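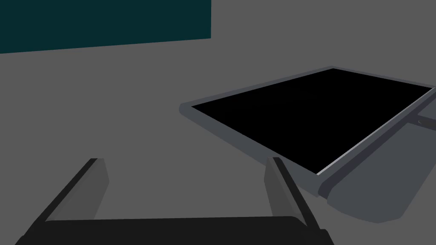

Print this page | E-mail this page

Equipment planning, progress report for June
Prepared for Rizal Ngui, Pledel program office

We are further along than I expected to be at this point, and I'm very pleased with how the purchasing plan is shaping up! The simulation work has let us try out grippers before spending anything on hardware, and it has already changed what we want to buy.

The original budget had 2 arms from Verkov, each with its own gripper. Kamil Slanina has now run 158 simulated trials with the parallel gripper, and his results make a good case for keeping both arms but ordering the wider fingers from the start (we had them down as a later upgrade). The wider opening gave us much more room for error on approach, especially with thick, rounded housings. Kamil is still working on the flat items, which are harder to get hold of, and I'd like to see those numbers before we settle on fingertip pads.

Quotes are in from Bendov and Zeman for the work tables and mounting plates. Bendov is cheaper on the tables, Zeman can deliver sooner – 20 working days after we sign. We would like to go with Zeman, and the difference fits inside the contingency line.

Still open:
- Spare fingers. One set per arm, or a shared set?
- Service contract with Verkov. The draft leaves out travel costs, and we have asked for a revised version.
- Power and air supply for the second station. Kamil is measuring the room now.

What we need from you is approval to move the gripper upgrade into this round of spending. Once we have that, the arm order can go out the same week.

I'm happy to go over the trial results with anyone at Pledel who is curious – they are fun to watch.

This site uses cookies to remember your settings. Accept | Learn more

Contact | Copyright Pledel, all rights reserved | Back to top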